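Cleaning a Mattress Between Sheet Changes

Nov 13, 2021

Most people wash their sheets every week or two and never touch the mattress underneath. A quilted top holds on to dust, skin flakes and hair, and the stitching lines are where most of it sits. If you do a proper clean twice a year and a quick vacuum each time the bed is stripped, the job stays small. We do ours in July and again before winter.

What you need

A vacuum with an upholstery tool and a crevice tool
Baking soda, 400 grams for a double bed
A fine sieve or an old flour shaker
Two white cloths
Dish soap and cold water
A soft brush (a clean nail brush is fine)

Strip the bed first

Take everything off, including the mattress protector if you use one. Put the sheets and pillowcases straight into the machine so they are clean by the time the mattress is ready. Blankets and pillows can wait to one side, or in another room if you have space. Check the label on a satin-finish blanket before you wash it. Most polyester ones do well on a cool, gentle cycle with no fabric softener, and they should be hung up, not tumbled on high heat. Printed patterns last longer if the blanket goes in inside out, or folded with the print on the inside if there is only one layer.

If your bed is pushed up against a wall, pull it out a hand's width. You will want to get down the side with the crevice tool, and you may as well do the floor while you are there. 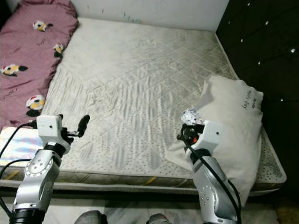
Vacuum slowly, and go with the stitching. On a diamond quilt the lines run on the diagonal, so do one full pass in one direction and a second pass in the other. Going straight up and down skips over the dips. Use the crevice tool along the piping at the edge and around any handles or air vents. A light gray top hides dust well, so keep going even when it looks clean to you. I usually change the bag or empty the canister before I start – a full one has very little pull left.

Spots and stains

Always use cold water. Warm water sets sweat and blood stains. Mix a few drops of dish soap into a cup of water, dip a corner of the cloth, wring it out hard and dab from the outside of the stain toward the middle. Follow with a cloth dampened with plain water, then press with a dry one. Do not pour anything onto the mattress. The padding soaks it up and can take days to dry.

Victor Laizer wrote in to say he uses a paste of baking soda and water on old yellow marks, left on for 75 minutes and brushed off dry. I tried it on ours. It faded one mark a good deal and did nothing for the other.

Baking soda

Once any damp spots have dried, sift the baking soda over the whole top in a thin layer. Work it in lightly with the soft brush. Leave it at least two hours, or all day if you can do without the bed. Open a window. Then vacuum it off with the same two diagonal passes, and go over it a third time if you still feel grit under your palm.

Walls and headboards

With the bed bare, you can reach the wall behind it. Marks on off-white paint often come off with a damp sponge and a little dish soap. Test a low corner first, as flat paint can turn shiny if you rub it. Rinse the sponge often or you will only spread the mark.

Padded headboards and side panels with studs or crystal buttons need the brush attachment, held just off the surface so that it does not catch. Dust collects in the dimple around each button. A dry paintbrush, the small kind from a child's paint set, gets it out. Dark upholstery shows lint, so finish with a lint roller.

Pillows

Check the label. Most polyester-filled pillows can be washed two at a time, which also keeps the drum balanced. Dry them completely, because a pillow that is damp in the middle will smell within a week. Cases with lettering or a printed design should be turned inside out for the wash and ironed on the back.

Before you make the bed

Feel the mattress with a flat hand. If any part is cool, give it another hour. Turn it head to foot if the maker allows it – ours gets turned every 6 months, with the month written on a bit of masking tape on the underside. Put the protector on first, then the sheets.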